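Thread on fitted sheets and why they creep off the corners. Most complaints blame the elastic. In my experience it is usually the depth.
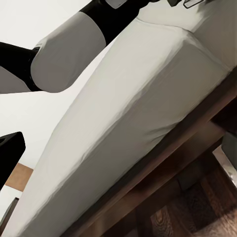
Pocket depth is measured from the top seam to the elastic, with the corner laid flat and not stretched. Many packets quote the stretched figure and don't say so.

Working rule: mattress depth plus 2 cm for the tuck underneath. A 25 cm mattress wants a 27 cm pocket. Add the topper if there is one - people forget the topper.

Shrinkage next. Cotton loses length mostly in the first few hot washes. I wash new sheets twice before measuring anything. The Skurna percale I bought in October came out 17 mm shorter down the long side and hardly changed across.

Elastic comes in two layouts: corners only, or all the way round. Corners only is easier to fold and easier to repair. All round holds better on a heavy mattress, but when it perishes you have to unpick the whole hem.

Perished elastic makes a faint crackle when you pull it. Tumble drying on high speeds this up. I line dry when the weather allows and use the low setting when it doesn't.

Creases on the top face are a width problem more often than a depth problem. Spare cloth has to go somewhere. If it gathers at the corners, fold it flat under the mattress, same direction each time.

Pondik and Birkura both print the unstretched depth on the label now. Virk still gives a range, and a range is no use for buying a sheet.

Someone asked about thread count. It has no bearing on fit. My best-fitting sheet has a low one and my worst is sold as 529.

Sheet straps next time, once I have had the clip type on for a few more washes.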